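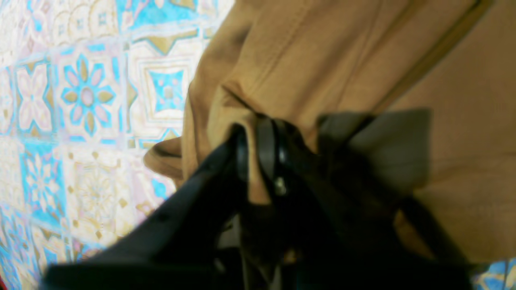 Tan cloth in the gripper, patterned tile behind, seam upper right.

Notebook, August, started 9:40 and written up in bits between runs

Trial of the Endier cloth-handling kit, on loan from Skorko. The loan runs until we buy it or they stop answering our emails, whichever comes first. The brochure says "garment ready out of the box." The box also held a bag of screws with no label and a quick start guide of 83 pages, so I suppose "quick" is meant in the geological sense.

What we're supposed to decide: does this replace the Camacho suction head for picking up clothes and soft goods, or does it join the other loaners on the shelf of good intentions.

Setup. Mounting plate fit our wrist flange on the first try, which made me suspicious for the rest of the morning. Wrist camera came up fine after I swapped the cable. The Ollusus control software wanted a license key, then wanted it again, then forgot it had ever asked. Left it logged in. Please don't log it out.

Settings I ended up with, for whoever goes next:
Grip force 300. The guide doesn't give units. The default is 400, and on the default it holds cloth the way a toddler holds a cat.
Close speed: second slowest. The slowest times out and throws an error about a missing object while the object is right there in its fingers.
Camera exposure: still on auto, still too bright on pale backgrounds. The cream parts of the tile pattern wash out. Pin it by hand before anybody tries to use the pictures for anything.

Folds and edges. A bunched-up pinch is easy to get and hard to do anything useful with. The Skorko people on the call talked a lot about "edge-first grasping," meaning you go for a hem and get one layer. I would like this very much. What I mostly ask for is a hem and what I mostly get is a mouthful. Their edge finder needs contrast between cloth and background, and it doesn't care for seams – on two tries it picked a stitched line as the edge and went for that with total confidence.

Ran the logging script at lunch. 192 grasp attempts in the file so far, counting the ones where I was only checking that the emergency stop worked (it does, and it's loud). Haven't sorted them yet. Anyone who wants to label them is welcome to, I'll bring donuts.

Also tried the tan stuff draped over the fingers, flaps down both sides, to see how much of the wrist view we lose.
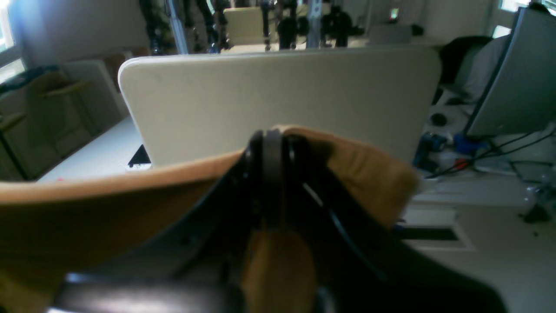

Does the kit work with the arm we already have, or does it need Skorko's own?
It runs on our arm with the standard plate and the Ollusus driver; only the automatic tool changer needs theirs.

Left to do:
Rerun the hem test with a plain dark background.
Ask Skorko what happens to support once the loan is over. Their last reply was a link to the brochure.
Put the Camacho head back on for the same cloth and same settings, so we have something to compare with besides my mood.
Find out what the unlabeled screws are for. Everything seems tight without them.

4:15. Leaning toward keeping it another couple of weeks. It's better than suction on anything with a weave, and worse on anything where you need to know which layer you have. Price still not in writing. Guide is in the second drawer, under the donut menu.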